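Setting up a number puzzle board for counting play

Posted Aug 24, 2026 by Gerrit Dewulf

I love a big wooden number board! There is so much going on in one – numerals, shapes, slots, little sea creatures – and with a bit of setting up it keeps a four-year-old happy for 20 minutes or more. We've been doing it this way at the Wanham playgroup since May and I'm still finding new games in it.

What you need: the board with all its pieces, a clear table in a plain dark colour if you can manage it (bright paint really pops), and a shallow tray for the bits you aren't using yet.

1. Put the board at the far side of the table, long edge towards the child, so there's room in front for loose pieces.

2. Leave the numerals in for the first go. Say them together, left to right, with a finger on each one.

3. Bring out the fish next. Spread them on the table with their numbers facing up, and let your child choose a favourite to match to its numeral.

4. Now the blocks and bars. Sort by colour first, then look for the slot lined in the same colour.

5. Save the maths signs for last. Try 2 and 2 with the plus sign between them, using blocks to work it out – the grins are terrific!

Pack away by counting everything back in. It's slower, but they love it.

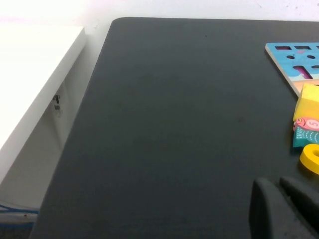
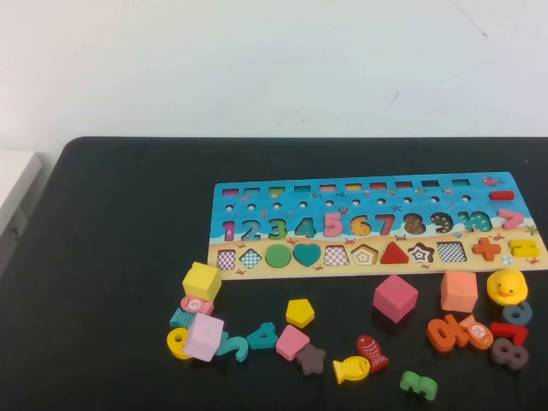
The sea-blue board on the dark table, with the pink number 5 fish and a yellow block out ready to match.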